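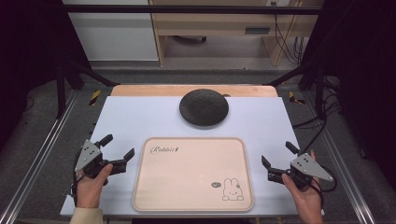 *Hand-held grippers at the tray table, Istus open day*

The **Istus open day** is a yearly public visit to the Istus robotics workshop in Tilley, held on a Wednesday in June. It was started by Tove Kvaran, who still runs the table demonstrations. In these, a person works a pair of cabled grippers, one in each hand, over a tray and a plate set on a white board. Visitors may try the grippers after the noon session.

The first open day drew 215 people and the second 593. Entry has since been capped at 600. Talks are given in the Skorik room, next to the workshop.

## See also

- Kárason arm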